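Twenty more before lunch

July 13, 2022

I promised my sister I would write more about what I do all day, mostly because she has started telling her friends that I "teach robots to think," and I would like to head that off before August, when I have to see all of them at the lake. So get yourself a coffee, this may run on a little.

What I do is collect examples. The arm we work with at Letine has a program behind it that learns by copying, and somebody has to give it something to copy. I steer the arm with a pair of hand controls, pick something up, carry it, put it down, and the whole thing gets saved – every little joint movement, plus whatever the camera down by the gripper saw while I was at it. Then I do it again. As of yesterday afternoon our set stands at 1668 of these, and 142 of them are mine from this past week alone, which I am prouder of than I probably should be.

The part of the job I like best is the stretch over the white table. There is so much room up there, and after a morning of reaching down between bin walls it feels like pulling out of a parking garage onto an open road. 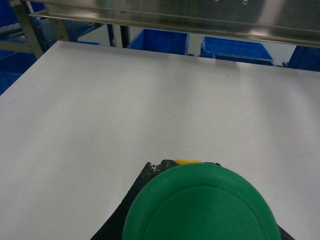
Crescencio Cuesta, who trained me, is very firm about pace. When I started I was slow and fussy, stopping every inch to check myself, and he sat me down and played back one of my runs next to one of his. Mine looked like a person trying to thread a needle on a bus! The trouble is that the program copies the hesitating too. It has no idea that I paused to scratch my nose. So now I try to move the way I would if I were putting groceries away, and if I flub a pickup I go back and try again and leave the flub in, because Crescencio wants the program to see what recovering looks like as well. (We do throw out the ones where I flub it and then say a word. There is no sound on the recordings, but my hands get jerky.)

Big flat things are fairly kind to you. You get a lot of edge to work with. Small things down on the floor of a bin are another story, and I have spent more of my life than I care to admit lining up two fingers over something no bigger than a bottle cap. You come down, you creep forward, you think you are centered, and then the back wall of the bin is right there and you have to start your approach over. 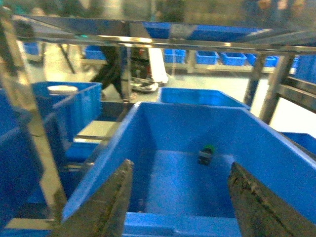 Eusebio Cordero came by from the Darnby office last month and asked me whether I got bored. I told him I get bored in the first hour and then it passes, a bit like knitting. You stop thinking about your hands. He took a turn himself and managed 2 good ones, and I noticed he stayed a lot longer than he had planned to.

Next up we are changing where things start out, so the program can't just memorize one spot. I have a new sheet of starting positions taped by my chair and I want to get through the first 20 before lunch tomorrow. Mom, if you are reading this, yes, I got the wrist brace, and yes, it helps.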